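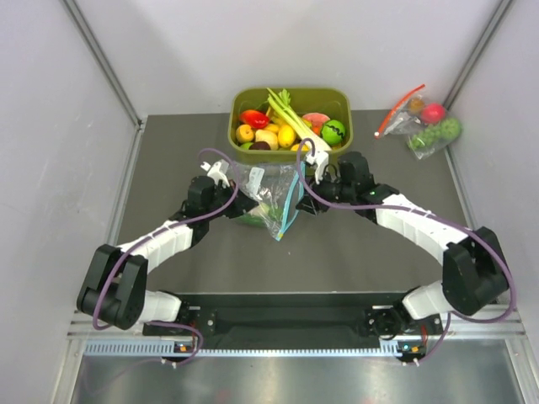 Drawing from Observation, Unit 2
Symmetry, curves and empty shapes
Evening course, Stidholm Center for Adult Learning, room 853

Materials for this unit
Sketchbook (the Lurnetti one from the shop list, or any other with paper that does not shine)
Pencils HB, 2B and 4B
One soft eraser
A knitting needle or a straight thin stick
For the homework only: one sheet of heavy paper, 300 g

Please do not bring a ruler. In the first unit many of you used it to correct the edges of the box, and the drawings became stiff.

1. What we mean by symmetry

In school we learn that a thing is symmetrical when we can fold it along a line and both halves match. This is correct for paper. For drawing it is only half of the matter, since we almost never look at a thing from exactly in front. A chair is built the same on the left and on the right, but the chair which you see from your place in the room has one near leg that is long and one far leg that is shorter, and the seat is a leaning shape with no two sides equal.

So we keep two words apart in this course. Built symmetry is how the thing was made. Seen symmetry is what arrives at your eye. A beginner draws the built symmetry, because the hand knows it already. You should draw the seen one.

The practical method is this. Find the middle line of the object, as it looks from your chair. Draw it very lightly. It may lean, and it may even be bent if the object is bent. Then measure with the needle at arm's length how far the left side goes away from this line, and after this the right side. Write the two distances as small marks. Do not begin any outline before you have both.

Common mistakes:
The middle line is drawn vertical by habit although the object leans.
One side is finished completely, with shadow, and then the second side is copied from the drawing and no more from the object.
The arm is bent during measuring. The elbow must be straight every time, or the measures do not belong together.
The drawer moves the head. Choose one mark on the wall behind the object and come back to it.

2. Pairs

A pair is two similar things which stand together: two shoes, two candlesticks, two hands. Pairs are more difficult than single objects. Each part wants to be drawn as a portrait of its own, and the space between them gets what is left over.

Start with the space. With shoes, for example, look at the floor between them and ask what kind of shape it is. Often it is a long triangle or something like a vase. Draw this shape first, with plain straight lines, and hang the shoes on it from both sides. It feels wrong for the first ten minutes. After that the proportions usually begin to behave.
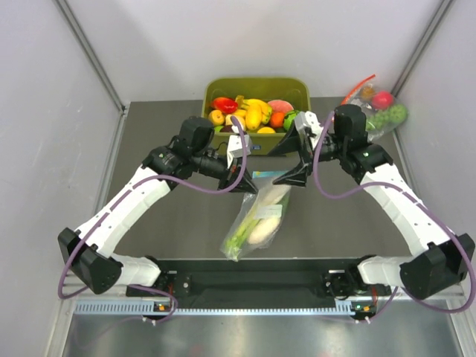

Curves are the second big subject of this unit, and I would like you to begin with loose ones – string, a scarf, a belt over the back of a chair. A loose curve is hardly ever a piece of a circle. It has a slow part and a fast part, and the drawing becomes alive when you find where one changes into the other. Take the purple cable: it hangs out past the shoulder on the far left and arches up to the gripper in a wide curve, and a good first exercise is to draw only this line, with nothing of what carries it. After that put in the two long white upper links as plain directions, one climbing to the right and the other to the left, and check if your curve still has the correct width. If it became narrower, you drew it from memory. This happens to almost everyone, me too.

When you draw a curve, move the whole arm from the shoulder. The wrist can make only small arcs, and a long line made from many small arcs looks like a caterpillar. Let the pencil travel over the paper in the air a few times before it touches. Then make the line once, with normal speed. If it is wrong, leave it and make a second line next to it. You may erase at the end of the lesson, all at one time.

3. Three points for every curve

For any curve you should mark where it starts, where it ends, and its turning place, meaning the highest, lowest or widest point. The turning place is nearly always nearer to one end than we expect. Check it with the needle held vertical.

Exercise A. Hang a piece of string between two chairs of different height. Draw it from your seat, only the string. Then lower one end by a hand's width and draw it again on the same sheet, over the first. Compare how far the lowest point has wandered to the side.

Exercise B. The same string, but now lying on the table in a loop. You see the loop from a low angle, so it will be much flatter than you believe. Where the string crosses itself, decide which part is on top and interrupt the other line a little. This small interruption does more for the depth than any shadow.

Exercise C (for those who are ready early). Draw the handle of a cup in five positions, turning the cup a little each time. The cup itself can be only two light lines.

4. Empty shapes

By empty shape I mean the area which is not the object, for example the triangle inside a bent elbow, or the window between a handle and its cup. Other books say negative space. I prefer "empty shape" because a space has no edge for most people and a shape has one.

Empty shapes help you since you have no name for them. You know what a chair leg is supposed to look like, and this knowledge disturbs you. You have no opinion about the crooked four-sided area between two chair legs and the floor, so you can look at it calmly and draw what is there.

Work in this order:
Half close your eyes until the details disappear.
Choose the largest empty shape that is closed on all sides.
Draw it as a figure of straight lines.
Put the next one beside it, sharing an edge where they share an edge.
Only at the end, look which object has appeared between them.

If there is no closed empty shape, make one with the border of your sheet. For this reason we draw the border first, by hand. 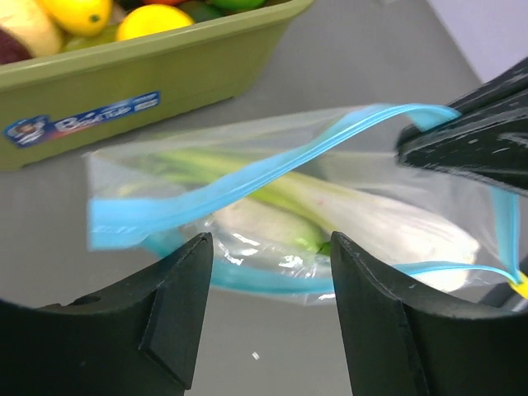

Last changed: January

5. Clear and shiny materials

This section is new in the handout, because the question came up in both groups. How does one draw glass, foil, or plastic that we can see through? The answer is that you do not draw the material. You draw the bright places, the dark places and the edges of things behind, which may be shifted or broken. The paper between them stays free, and the eye of the viewer makes the glass.

Be careful with outlines. A clear object has a strong edge in some places and no edge in others. If you close the outline everywhere with the same pressure, it turns into a solid thing. Let the line disappear where you really cannot see it, even if this makes you nervous.

The brightest places should be the white of the paper. Decide about them early and protect them. They are usually smaller and sharper than they look, with one side soft.

6. Homework for Saturday

Draw one pair of things from your home on the heavy paper, natural size or smaller, with the empty shape between them drawn first. Leave the construction lines visible – I want to see them. Use one hour and then stop, also if it is not finished.

In addition, fill one double page of the sketchbook with curves from observation. No flowers this time, please. Plants allow us to cheat, as no viewer knows how the leaf was in reality.

Write on the back how long you worked and at which point you became unsure. I read these remarks with more interest than you may think, and I choose the warm-up for the next lesson from them.

For the next unit (light and shadow) bring a small lamp with a clip, if you own one, and a white cup without pattern. Gray paper will be in the cupboard.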